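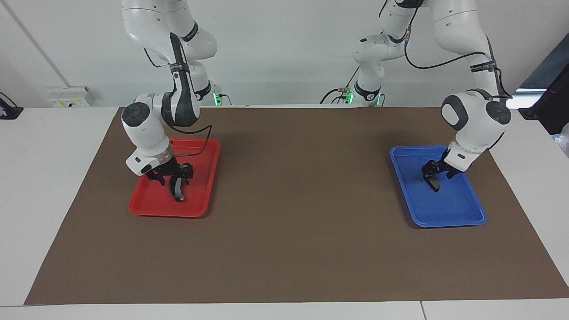
Chapter 5
Setting Up and Caring for a Two-Arm Tabletop Cell

A two-arm cell takes up little more room than an office desk, and many small shops and training labs start with one. The arms are light, the parts are light, and most of the trouble comes from small things: a cable that pulls at the wrist, a tray that has shifted, a finger pad that has worn. This chapter covers setting up the work surface, teaching the tray positions, and the checks that keep the cell running from week to week. Readers who have not yet worked through homing and emergency stops should go back to those sections first.

5.1 The work surface

Begin with the table. If it is made of two sections, check the joint between them with a straightedge. A step at the joint will tip a tray, and a tipped tray changes the height at which the fingers meet the part. Level both sections before the arms are bolted down.

Cover the working area with one sheet of plain matte paper. Bare white tabletops throw light back at a camera, and the edge of a part can be lost in the glare. Brown paper is cheap and easy to replace. Tape it underneath or at the back edge, pull it flat, and change it when creases or marks begin to show up in the camera view.

Trays come next. In the Bremura exercises used in this book, each arm has its own tray, one red and one blue, and the space between them is kept clear. Glossy trays can still shine under overhead lights. Turn the tray a little or move the lamp before changing any camera setting.

5.2 Teaching the tray positions

Teach each arm by itself, with the other parked. Bring the gripper down over the tray at low speed and stop when the fingertips are 5 mm above the floor. Save this as the approach point. Then save one point near each corner, staying well inside the rim. The rim is what a gripper usually hits - seldom the floor.
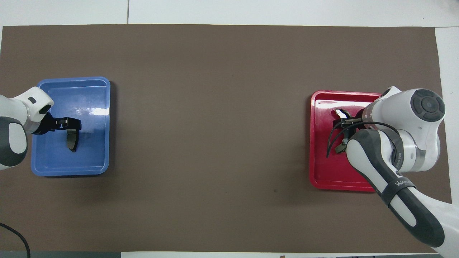

Run the saved points with both arms only after each has run cleanly alone. Watch the cables during this first run. A cable that hangs in a loose loop at one end of the motion may be tight at the other, and a loop that is too long can drop into the tray and drag parts with it. Move the clips until neither happens. Some 186 mm of slack at the wrist is a good starting point on the Hedell arm used in our exercises.

5.3 Routine checks

At the start of each shift, look at the finger pads, the wrist flange screws and the cable clips. Wipe the pads with a dry cloth. Every Thursday, run the approach points again and measure the gap to the tray floor. If it has changed by more than 2 mm, check the table and the tray before you reteach the arm. Write the reading in the Moodley log sheet at the back of the book, including the days when nothing has moved.

Section 5.4 takes up pad replacement, and Section 5.5 covers the Torus gripper controller and its fault codes.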